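Idwood pays people to do chores with a gripper in one hand. On a weekday morning in its rented workshop, 7 of them stand at tables, opening and closing things. Each attempt is recorded and goes to a learning system that will later try the job alone.
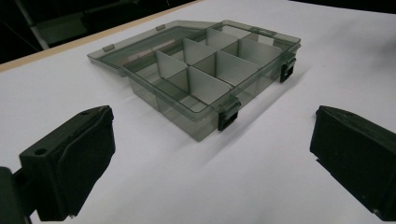 Waldemar Zawadzka, who runs the sessions, wants 355 usable attempts per object before his team trains on it. Boxes take the longest. An organizer with two latches on the front and a lid that folds flat behind it can be shut in several orders, and he wants all of them recorded. See-through plastic is also hard for the software to place.

A session lasts 55 minutes. Fumbled attempts are kept and marked. Drawers start in February.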